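Rirthorpe Residents' Board > New Homes and Planning > Ruvden open weekend, who went?

hedgesparrow
30/09/2023
Well, I finally made it round the Ruvden show homes this morning with my sister, who is thinking of moving closer to us now she's on her own. I must say I came away more impressed than I expected to! We saw both of the finished ones, the two-bed and the larger Mikkelsen with the study downstairs, and the Mikkelsen is lovely and light, with proper cupboards on the landing and a back door that opens out of the utility so you needn't traipse mud through the kitchen. There are 28 plots in this first phase and the lady in the sales office was very patient with all our questions, even the ones about bins. Has anybody here reserved, or been round with a tape measure? 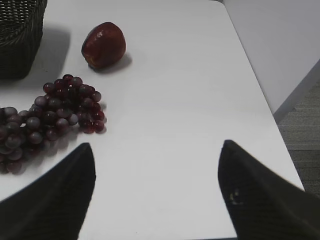
Apple, grapes and a basket

tillerman4
Glad you enjoyed it, and I hope your sister finds somewhere she likes. We went round as well and I'm afraid I was less taken. The rooms are pleasant enough but I paced out the garden on the two-bed and you'd struggle to get a shed and a washing line in together. My real worry is the road. Lotasau Lane is already solid at school time and the plans I saw at the library had up to 94 homes once every phase is built, all coming out at the one junction by the garage. I raised it at the drop-in and was told it had been "modelled", and that was as far as we got.

marrowfat
I think that's a bit hard on them, tillerman. The junction is getting a right-turn lane, it was on the second board along at the drop-in, next to the drainage. And people have to live somewhere — both of mine have had to move away from Rirthorpe to find a place they could afford, and I'd have given a good deal to have had these on offer when they were looking.

tillerman4
I saw the right-turn lane. It holds four cars, if they're small. I've no quarrel with the homes being built, I'd just like the road done before phase two and not after, and I shall keep saying so until somebody gets tired of me.

quietcorner
Can I ask a dull one, hedgesparrow? Did they say anything about the yearly charge for the green bits? On my cousin's estate the council never took on the verges and it has gone up every September regardless of how often the grass gets cut. It's worth your sister getting the figure in writing, along with who decides it.

hedgesparrow
Not dull at all, and no, we never thought to ask! I've put it on the list for when we ring up next week. My sister wants to know about the loft as well, whether it's boarded, as she has a great many boxes and no intention of parting with any of them.

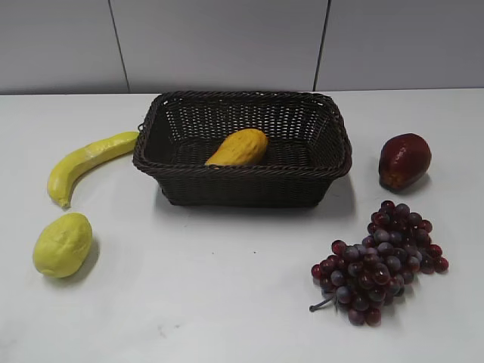 Basket and fruit on the white table

marrowfat
Loft isn't boarded in the Mikkelsen, I did ask that one. They'll do it as an extra but have a word with a local joiner first, you may well do better. Do ask which way the garden faces too. The plots backing on to the old railway path get the evening sun and the ones opposite don't get much after tea.

quietcorner
The railway path plots would be my pick, although you do get the dog walkers going by from first thing. I rather like that myself but it isn't for everybody.

tillerman4
On that at least we agree. If she does go for one, tell her to walk up Lotasau Lane at half past eight on a school day before she signs anything. I'll happily put the kettle on for the pair of you afterwards, we're only round the corner.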